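Ticket 908 — Kitchen, second floor, Lambert building, Nultthorpe
Category: Fixtures and fittings (there isn't one for crockery)
Raised by: Humaira Butt
Assigned to: Rizwan Dhanial
Status: Open, again

Problem as reported
Clean bowls are not going back where they live. The pale blue plastic ones jam inside each other when stacked, and by lunchtime the worktop is full and there is nowhere to butter toast. Please advise or send a bigger kitchen.

Update, 09:40 (Rizwan)
Went up to look. Two blue bowls wedged together, one slightly smaller than the other, and stuck as if they'd been welded. Cold water in the inner one, warm water round the outer one, a small twist, and they parted. Have asked people to stand them separately until further notice. Closing.

Update, 13:15 (Humaira)
Reopening. They are standing separately, as instructed, in the middle of the worktop. The worktop is the problem I reported.

Update, 14:05 (Rizwan)
Fair. Measured the shelf over the sink: 18 cm clear between shelf and cupboard. Bowls fit. Plates fit. Jars with their lids on do not, and the jars got there first. Tried moving the jars to the wire rack, where they are quite happy but the glasses now have nowhere to drain. I have in effect moved the ticket thirty centimetres to the left.

Update, 14:30 (Humaira)
Could the ceramic bowls go under the plates?

Update, 14:50 (Rizwan)
Tried it. The stack leans. Plates underneath, ceramic on top, plastic on top of that with a folded sheet of kitchen paper between the two blue ones — this holds, and they come apart with one hand. Recommend it as the standing arrangement. Have also put in for a second shelf from Nisier, request 1,972, which from the number I take to be the year it will arrive.

Update, 16:20 (Humaira)
Stack lasted until the Pleto lot had their tea. Whoever left the noodles or whatever that is, please come and claim them before they become a ticket of their own. Worktop as of now:
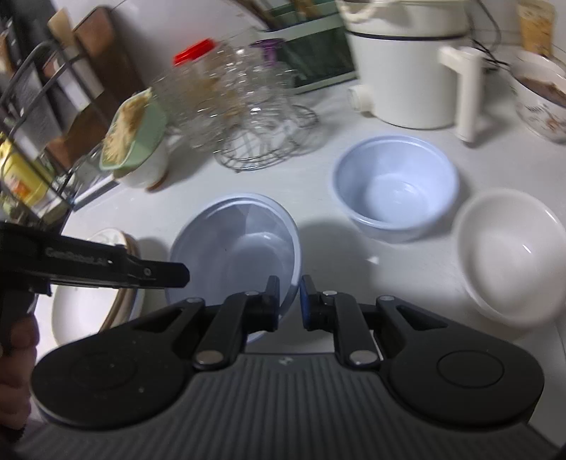 I'm leaving this one open until the shelf is up. Kitchen paper is in the drawer under the kettle, and we're down to the last roll.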